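Module 4: Teaching by Demonstration
Handout 3, Garment handling with two arms
Course tutor: Aba Dogbe. Lab sessions: Lewis Laing.

Read this before your first session on the Durorley cell. It assumes you have done the joint limits exercise and can bring both arms to the rest pose without help.

1. Two ways of showing the task

In hand guiding, the operator takes hold of the arm and moves it through the task while the joint angles are recorded. It works well for one arm and a rigid part. With two arms and a cloth item it is awkward, as one person has to steer both wrists, work both grippers and keep their own hands out of the camera views.

In remote control, the operator moves a pair of small leader arms and the arms in the cell copy them. The operator's hands stay outside the cell, so the recorded pictures contain only what the robot will see when it runs alone. All garment work in this module is done by remote control.

2. What gets recorded

Each demonstration is stored as one episode. An episode holds the joint positions of both arms, the gripper openings, the leader arm positions and the camera streams, all on the same clock. The Fliltska recorder starts a new episode when you press the left pedal and closes it when you press again. The right pedal throws the current episode away.

The wrist views change a great deal during a garment task. When the cloth is lifted or hanging in folds it can fill most of the view, and the lining may show as a dark patch between two lighter layers.

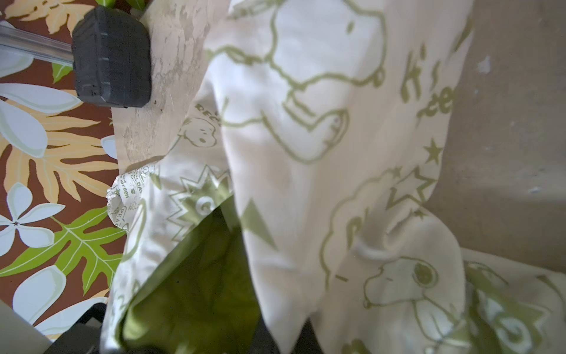 Why record a fixed view as well as the wrist views?
A wrist camera gives good detail near the fingers but loses the overall shape of the garment once the cloth is close. The fixed view shows where the sleeves and hem are, and the policy needs both to decide on its next grasp.

3. Doing a demonstration

Start from the rest pose with the garment placed by hand. Vary the placing between episodes. A set in which the collar always starts in the same spot will train a policy that only works there.

Move at a steady pace. Long pauses are learned along with everything else, and the arm will later stop at the same points. If you need to think, discard the episode and begin again.

For a shirt that opens down the front, spread the front panels first, then work at the collar with both grippers. Keep some slack between the two grips. If both arms pull outwards the cloth goes tight and one side usually slips.

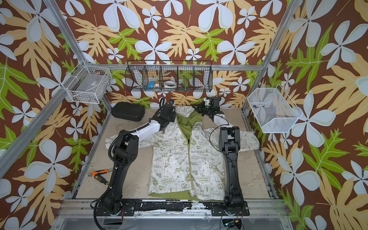
4. Keeping and discarding episodes

Keep an episode in which a grasp fails and you recover within a few seconds. These are useful, as the policy will meet the same failure. Discard an episode if an arm touches the cell wall, if the garment leaves the work surface, or if you reached in by hand while recording.

The Makham set used in the lectures has 3,000 episodes, of which 2,800 were kept after review. Training on the first 900 gave a policy that could grip the collar but not lay out the sleeves. Sleeve placing became dependable at 2,000.

5. To hand in

Upload your kept episodes and a one-page log to the Nic Giolla folder by 14th February. The log should list each discarded episode with its cause. Use your group number in the file name.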